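Workshop notebook, November
Barometer repair and calibration, bench 2

Start 8:40. Continuing with the Melik aneroid that came in with the sticking pointer. Last entry ended with the movement out of the case and the chain off. I left the parts in the covered tray overnight and nothing had moved.

Cleaned the pivots with pegwood and a little solvent. The arbor pivot on the dial side has a groove worn into it, visible with the loupe but too shallow to catch a fingernail. Burnished it and put it back. If the pointer still hangs after reassembly, the plate hole will need bushing and I would like to avoid that on this one, as the plate is thin there and has already been punched up by an earlier repairer. There are three punch marks around the hole, not evenly spaced.

The chain has one stiff link near the hook end. Worked it loose with oil and then washed the oil back out. Do not leave oil in these chains. The last Melik we did came back inside a year with the chain gummed solid, and the oil was ours.

The hairspring was fine. I counted the turns on the way out and wrote the number on the tray lid, then put the same number back.

9:50. Reassembled without the dial. Pointer moves freely over the top half of the range and drags slightly at the low end. Took it down again. The drag was the chain touching the edge of the bridge, nothing to do with the pivot. Bent the bridge foot a hair and it clears now. Should have looked there first.

Capsule check. Put the movement in the chamber and pulled down slowly from room pressure. Reference is the Coltlow digital, which was compared against the mercury column last spring and has not been touched. Set the pointer to agree at 1013 and went down from there. It tracks well through the normal weather range, then begins to read high. At 770 it is clearly out of its range and the pointer is against the stop, as expected for a sea level instrument. I only went that far to see if the capsule would come back. It did, but slowly. The pointer was still creeping when I went for coffee and had settled by the time I was back at the bench.

Note on creep: tap the case before every reading, same place, same force. I have been using the rubber end of a pencil. If one of us taps with a knuckle and another with a pencil the two sets of readings don't compare, and we have had that argument already with the Guzmán.

Regarding the Guzmán. This is the altitude model, scaled to 4000 meters, owner wants it for display only but would like it "roughly honest." Dial is silvered and in poor shape. I am not going to resilver without asking again, because the first answer was vague. The linkage has a temperature compensating strip that somebody has soldered to the main lever. With the solder there it does nothing at all. Removed the solder with wick and cleaned the joint. The strip now moves when warmed with a hair dryer and returns when cooled. Have not measured how much. Next session.

Parts status:
Glass for the Melik: cut and fitted, needs edge ground a little on one side.
Bezel for the Melik: polished, not lacquered.
Pointer for the Guzmán: straightened, blueing is patchy, leave it.
Capsule key: missing from drawer again. Please put it back in the left slot.
Ploleck case screws, box 112: wrong thread. The label says one thing and the screws say another. Relabeled the box.

11:30. Dial back on the Melik. The dial screws are brass and one head is nearly gone. Used a hollow ground blade and went slowly. Set hand dropped on again with the knurled knob from the front, works fine.

Chamber leak. The chamber is losing pressure difference faster than it did last month. Smeared the lid gasket with a thin coat of grease and the rate halved, so most of it is the lid. The rest I think is the tubing at the elbow. The tubing has gone hard and there is a flat spot where it sits under the clamp. Ordered new. Until it comes, take readings promptly after closing the valve and don't trust anything left sitting through lunch.

Lunch, then. Kitchen table upstairs, what looks like one lime around still.

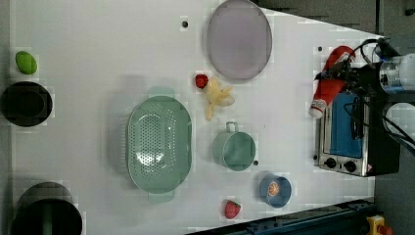 Kitchen table, green mug and toaster oven.

1:15. Back at the bench. Checked the Melik again after the break with the chamber open to the room. It agreed with the Coltlow after tapping. Before tapping it was a little low, which I put down to the same pivot. Acceptable for a hall barometer. I would not accept it in a ship's instrument.

Ran the upward half of the cycle this time, from low back up to room, and wrote the readings in the table on the next page. The upward readings lag the downward ones through the middle of the range. This is ordinary hysteresis in an old capsule and I am not going to chase it. The adjusting screw on the back changes only the setting. It will not fix the spread, and turning it to try will just waste the afternoon.

Things left open:
Grind the Melik glass edge and refit with the thin bead of putty, the gray one.
Lacquer the bezel on a dry day. The last one bloomed.
Measure travel of the Guzmán compensating strip, cold and warm, with the dial gauge.
Ask about the silvering, and get a yes or a no.
Replace chamber tubing and repeat the leak test before any more calibration is written up.

Put the Melik on the wall by the door at 3:20 with a tag on it. Anyone passing, tap it with the pencil on the string and write the reading on the tag along with the Coltlow reading. Leave the set hand where it is.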